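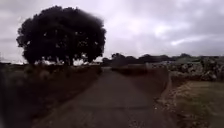

Brasura Lane Set

README for the student rover project, version 2

Contents of this file

1. Summary
2. Background
3. Folder layout
4. How the images were collected
5. Labels
6. Splits
7. Baseline
8. Known problems
9. Use and license
10. Changes

1. Summary

Brasura Lane Set is a collection of 947 still images of narrow rural lanes, with hand-drawn masks for the drivable surface and the edges next to it. It was made by the robotics club at Garba Technical College as part of the Ornent rover project. The rover is a small four-wheeled vehicle that has to follow a lane with no painted lines and no curb. The images are used to train and test the part of the software that decides where the pavement ends.

The set is small. It is meant for student work on a single task, and it should not be treated as a general road dataset.

2. Background

The club's first rover followed white tape on a gym floor. The second one, Ornent, was built for an outdoor course where each team's vehicle has to travel a stretch of public-access lane at walking pace, stay on the paved part, and stop when it is no longer sure where the paved part is. Stopping is scored. A vehicle that stops early loses a few points and a vehicle that leaves the pavement ends its run.

Public driving datasets were tried first. Most of them show wide roads with markings, seen from the height of a car windshield. A model trained on those found the center of the lane well enough in good light but placed the right edge too far out wherever gravel had spread along the side. It also took dry grass for pavement late in the day. The club decided to collect its own images on lanes like the ones used for the course.

3. Folder layout

images/ - color stills, JPEG
masks/ - one PNG per image, same base name, single channel
splits/ - train.txt, val.txt, test.txt, one base name per line
notes/ - one text file per session, with route, light and surface notes
tools/ - scripts for checking masks and drawing overlays
baseline/ - config and weights for the model in section 7

Base names are made of a route letter, a session number and a frame number, joined by underscores. Frame numbers are not continuous. Images that were thrown out during review left gaps, and the gaps were kept so that names in the session notes still match.

4. How the images were collected

Images come from 6 routes, lettered A through F. All of them are paved, single-track and open to walkers. Route C is the longest and has the most change in surface. Route E has stone walls on both sides for most of its length.

The camera was mounted on a fixed bracket and the bracket was not adjusted within a session. Exposure was automatic. White balance was locked at the start of each session, except on route A, where the setting did not save and the color drifts a little from one frame to the next.

Each route was visited at least twice, once near the middle of the day and once in low light. Overcast days were preferred. Under direct sun the walls throw hard shadows onto the pavement, and the first round of labeling showed that people did not agree on the edge in those frames. A smaller number of sunny frames were kept and are tagged "sun" in the notes.

Stills were saved at fixed distance steps, taken from wheel odometry, and not at fixed time steps. This keeps a parked rover from filling the set with copies of one view. Where the wheels slipped the spacing is uneven.

5. Labels

Masks use the following values:

0 - background, including sky, trees, walls and fields
1 - pavement
2 - loose edge (gravel, small stones, broken asphalt outside the main surface)
3 - verge (grass, low shrubs, bare soil next to the lane)
4 - wall or bank face within reach of the vehicle
255 - ignore

Rules for labelers:

Pavement is labeled up to the last place where the surface is unbroken. Cracks, patches and repair strips inside the pavement are still pavement. Do not cut them out.

Loose edge starts where stones cover more of the ground than asphalt does. Single pebbles lying on the pavement are pavement.

If there is no loose edge, pavement and verge touch directly. Do not draw a thin loose edge to be safe.

A wall is labeled 4 only if nothing but verge or loose edge lies between it and the pavement. A wall on the far side of a field is background. Where a second, taller wall stands behind a low one, label only the near one as 4.

In low light, raise the brightness in the labeling tool before drawing, but do not save the changed image. If the line between wall and verge still cannot be found, fill the doubtful strip with 255.

The far end of the lane is labeled until the pavement is less than a few pixels wide. Past that point use 255, not 0.

Every mask was drawn by one club member and checked by another. Masks that the checker changed a lot were sent back and drawn again from nothing. Class 2 caused most of the returns.

6. Splits

The training split has 691 images. The rest are divided between validation and test.

Splits were made by session. No session appears in more than one split, but the same route can. A model may therefore see a lane at midday in training and the same lane at dusk in test. This matches how teams are allowed to prepare for the course, where the lane is known ahead of time and the weather is not. For a harder test, hold out route E completely. A file for this, splits/hold_e.txt, is included.

7. Baseline

The baseline is a small encoder-decoder network that runs on the rover's own computer without a network link. Input is scaled down and the top part of each image is cropped off before it reaches the model. The crop line is set in baseline/config.yaml and has to be changed if the camera is moved.

To train:

python tools/check_masks.py --root .
python baseline/train.py --config baseline/config.yaml
python baseline/eval.py --split val

Run the mask check first. It fails on unknown values and on masks whose size does not match the image. Training will run without it and give poor results without saying why.

Results are reported per class. Please do not report only the mean - the background class is easy and hides errors in class 2. The number that matters most for the rover is how far the predicted right edge of the pavement is from the labeled one, and eval.py prints this separately for near and far ground.

8. Known problems

Low-light frames are noisy in the dark areas, and wall faces under trees are often hard to tell from the verge. Expect more 255 in these masks than in the others.

Route A has the color drift described in section 4.

Some frames have a dark blurred band at one side of the image. It is labeled 255 where it was noticed. It has not been searched for in a systematic way.

There are few wet surfaces, no snow and no ice. Puddles appear in two sessions and were labeled as pavement. The club has not settled whether this is right.

Dry grass is much more common than green grass. The main collection was done in January, and models trained on this set alone tend to label bright green verge as background.

Vehicles, people and animals are almost absent. Sessions were paused when anyone came along the lane. The set must not be used to train or test anything that is supposed to detect people.

There is no depth, lidar or position data. Wheel odometry was used only to trigger the camera and the logs were not kept.

9. Use and license

The images, masks and notes may be used for teaching, coursework and noncommercial research. The scripts may be used for any purpose. Exact route locations are left out at the request of landowners, and users should not try to recover them or publish guesses. Image metadata has been stripped.

If the set is used in a report, name it as "Brasura Lane Set, version 2, Garba Technical College Robotics Club".

Corrections to masks are welcome as patches. Send the PNG and the base name, with a line saying which rule in section 5 applies.

10. Changes

Version 2
- Routes E and F added
- Class 4 added; older masks redrawn where a wall touches the verge
- Far end of the lane changed from 0 to 255
- Splits remade by session
- Duplicate frames removed from route C
- Brendon labeling tool config moved to tools/brendon/

Version 1
- First release, routes A to D, classes 0 to 3
- Random split by image; results on this split are not comparable with version 2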